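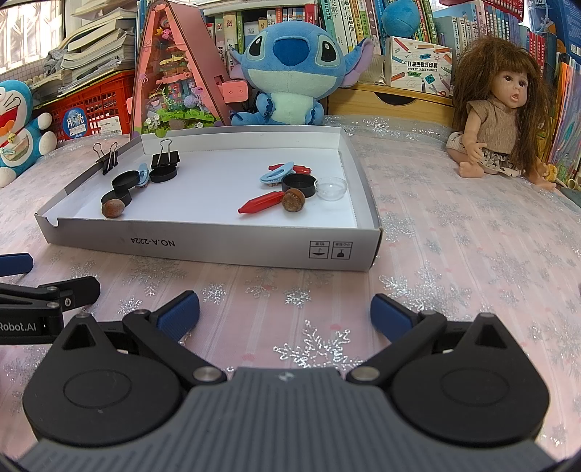

Shengli Dong asked first thing whether small items ought to be grouped by what they are or by where they are going, and said that the present instructions can be read either way. The point was raised again by Rongrong Han before the morning was over, in nearly the same words, and it is therefore entered here ahead of the ordinary business.

Notebook entry, 1 October 2020
Small items sorting, Velham workshop
Kept by T. Macedo

1. Matter in hand

The present series concerns the sorting of mixed small household items into a shallow tray. The items are of the kind that collects in drawers and on bedside tables: binder clips, hair clips, round plastic lids, nuts, small toys and parts of toys. The tray in current use is a cardboard box lid, grey and white, marked NO.A-222A on one side. It is set down on a bed cover, pink with silver snowflakes, and the items are kept in two groups, left and right.

The written instruction, as issued in May, reads: "Arrange the items in two groups within the tray, leaving a clear space between them." It does not say what makes a group. Shengli has taken it to mean that like should go with like, so that all clips would be on one side and all lids on the other. Rongrong has taken it to mean two mixed sets of comparable content, each with something of every sort. Both readings are reasonable and both have been followed in the workshop since May, which accounts for a good part of the disagreement in the earlier sheets.

2. Decision on grouping

After discussion it was agreed that the mixed reading shall stand for the remainder of this series. A group is to be understood as a set of unlike items lying close together. It need not match its neighbour item for item. The present layout is in keeping with this: there are light blue hair clips and black round pieces in both groups, and a brown nut in each, while the two binder clips are both on the left and the red toy with the pointed tip is on the right.

Shabani Athumani wished it recorded that he would have preferred the sorted reading, on the ground that a person tidying a drawer at home would put the clips together without being told. The objection is noted. A separate series on sorting by kind will be proposed to Skiltia once the present sheets have been closed.

3. Notes on particular items

Binder clips. Black, with silver wire handles. These may stand or lie. Sheets completed before today which mark a standing clip as "not placed" should be read as "placed", and the mark corrected in ink with initials.

Hair clips. Light blue plastic. One may be upright and another flat within the same tray, and this is acceptable. Please do not write "blue clip" without further words, as the last set of sheets did so for two different articles and it could not be established afterwards which was meant. "Hair clip, light blue, upright" is sufficient.

Round black pieces. These have been entered variously as lids, caps and cups. It has not been settled which they are. Until someone finds the articles to which they belong, the term to be used is "round black piece". Zhiqiang Tian believes that the supply came in the Clerneron parcel, in which case the packing note may give the proper name. He has undertaken to look for it.

Clear dome. A transparent plastic dome is easily overlooked when the sheet is being filled in. It should be entered first, before the coloured items. On 9 of the 57 sheets reviewed this morning it had been left out altogether, although the stock record shows it was issued with the set on each occasion.

Nuts. Brown, similar to acorns. The stock list calls them acorns and the sheets call them hazelnuts. "Nut, brown" will do for both. They are light and will roll when the tray is set down sharply.

Red items. There are two on the right-hand side and they should not be confused. One is a small piece of red plastic whose origin is not known. The other is longer, shaped like a pen, with a pointed tip. If the small piece proves to be a broken part of something else in the stock, it should be withdrawn and the list amended. Rongrong will compare it with the contents of the toy drawer.

4. The tray

The lid has served well enough. The low walls keep the items from straying on to the cover, and the pale card makes the dark pieces easy to find. Three remarks are entered for whoever prepares the next one.

The rounded notch in the wall, at the left front corner as the tray now lies, is to be kept at the same corner throughout a series, so that left and right have the same meaning on every sheet. Several of the earlier sheets disagree on this and had to be compared with one another before they could be read. With the notch placed in this way, the printed number on the front wall is upside down. This is of no consequence and the tray should not be turned to correct it.

The small handling symbols near the end of the same wall are a convenient second check. They are towards the right when the notch is at the left.

Thirdly, the lid should not be written on. A list of contents in pencil was found on the underside of the lid used before this one, and it did not agree with the sheet. If a list is wanted it should be kept in the Peng folder with the others.

5. The bed cover and surroundings

A question was received as to whether the cover should be changed for a plain one. The silver in the snowflakes is glittery and Shabani finds it tiring after a long session. Against this, a plain sheet would be unlike most of the bedrooms for which the work is intended, and the cover gives a useful softness under the tray. It is to remain. The lamp may be moved further back if the shine is troublesome.

The Doraemon toy and the red crate behind the tray are part of the room and are not to be entered on the sheets. I mention this since two sheets list "plush, blue and white" among the contents. The toy is to be left where it sits, at the edge of the bed. The crate with the round blue sticker may likewise stay in its place. Colleagues who need something from it are asked to fetch it between sheets and not during one.

6. Stock

The running total of small items held, by Zhiqiang's count, is 2,896. This does not include articles set aside as broken, which are in the lower drawer and have yet to be gone through. Of the boxes on the shelf, 19 have labels that no longer match their contents, chiefly where hair clips and binder clips have been put away together under the single word "clips". These will be emptied and relabelled before any further sets are made up.

The following wording is agreed for the new labels:

Clips, binder, black
Clips, hair, light blue
Clips, hair, other
Pieces, round, black
Plastic, clear
Nuts, brown
Toys, small, and parts of toys

Anything that does not fall under one of these is to be put in the open tub by the door and brought to me.

7. To be done

Teresa: rewrite the instruction of May to include the definition of a group given in section 2, and circulate it.
Shengli: go through the older sheets and mark each with the reading that was followed, sorted or mixed. No sheet is to be discarded.
Rongrong: trace the small red piece.
Zhiqiang: Clerneron packing note; relabelling of boxes.
Shabani: draft a single page for Skiltia on the proposed series by kind, with a suggested list of items.

8. Added later the same day

The packing note has been found. It describes the round black articles only as "accessories, assorted", so the agreed term stands. Shengli has asked whether the clear dome might be the cover belonging to one of them. I have not tried the fit. It should be tried once the present layout has been entered, and the result written beneath this line by whoever does it.

Tried with one piece from the shelf stock. Does not fit. Others not tested. – R.H.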